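**Tableware and Surfaces: Notes on the White Table**

February 22, 2026

The white table in the Girkbridge day room went into use in December, replacing the two brown folding tables that had been there since the room opened. Several members have asked what may be left on it, how it should be cleaned, and why the green pieces have moved out of the kitchen cupboard. The notes below cover all three. They replace the single sheet taped inside the cupboard door, which can now be thrown away.

**Surface**

The top is flat and white with a smooth finish. It cleans easily but shows marks sooner than the old tables did. Tea and tomato are the main problems. Both come off with warm water and a drop of dish soap if they are wiped within the hour. Stains older than that need a paste of baking soda and water, left for 9 minutes and removed with a damp cloth. Do not use scouring pads or powdered cleanser. Marjorie Bramwell tested both on the offcut supplied with the table, and both left a dull patch that is visible from the side under the ceiling light. The offcut is on the shelf by the sink for anyone who wants to see it.

Hot dishes go on a mat. The supplier, Miloneck, gives no heat rating for the top, and Howard Cropper has written to ask for one. Until there is an answer, treat anything straight from the oven or the microwave as too hot for the bare surface.

**Tableware**

The mixed set now consists of the large gray-white plates, the pale green cups and the mint-green dishes. The remaining brown stoneware has been boxed and goes to the Blackburn room, where the cupboards are deeper. Please do not bring stoneware back across. The unglazed ring on the base of those plates is rough, and it was responsible for most of the scratches on the old tables.

Plates and cups go toward the edges of the table during a session, with the center left open for whatever is being worked on or passed across. Small items should sit on a plate if there is one free – loose pieces get swept onto the floor when the cloth comes round.
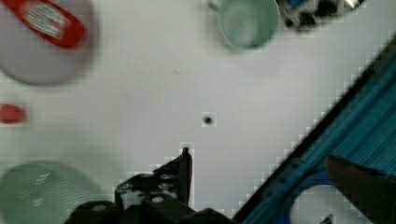 *Plate, cup and green dish on the white table, with the middle left open.*

The green dishes have shallow rings on the surface, and dried food collects in them. A soft brush held flat and worked in a circle clears the rings in one pass. Wiping across them with a cloth does not. Cups should be rinsed before stacking, no more than two high. The shelf above the sink has 32 cm of clearance, and a taller stack catches the door frame on the way out.

Two plates have been withdrawn with chips on the rim. If you find another, put it in the crate under the counter and write the date on the tape. Chipped pieces are not to be glued and returned to use. The crate is emptied when it is full, and replacements are ordered in the same batch to save on delivery.

**Clearing down**

The order at the end of a session is as follows:

1. Remove small items and put them in the tray.
2. Carry plates and dishes to the sink, then cups.
3. Wipe the table from the center outward with a damp cloth.
4. Dry with a clean towel, including the underside of the edge.

Step 4 is the one most often missed. Water that runs under the edge stays there overnight, and there is already slight swelling near the window corner. Howard measured it last week and will measure it again at the end of the quarter. If the gap at the joint has grown, the corner will be sealed with clear silicone, and the table will be out of use for one full day while it cures.

**Costs and supplies**

The table budget for the year is $300. Of that, $90 has been spent on cloths, mats and the replacement plates. The remainder covers the sealing work, if it goes ahead, and a second drying rack for the Hondlow kitchen, which currently shares ours – the present arrangement means the rack is missing from Girkbridge for half of every month.

Cloths are now color-coded. Blue is for the table, yellow is for the sink and counter, and white is for drying only. Used cloths go in the lidded bin and are washed together at the hottest setting. Please do not add fabric softener to that load, as softened cloths leave streaks on the white top.

Questions about the surface go to Howard Cropper, and questions about tableware go to Marjorie Bramwell. Requests for extra mats can be written on the list by the door.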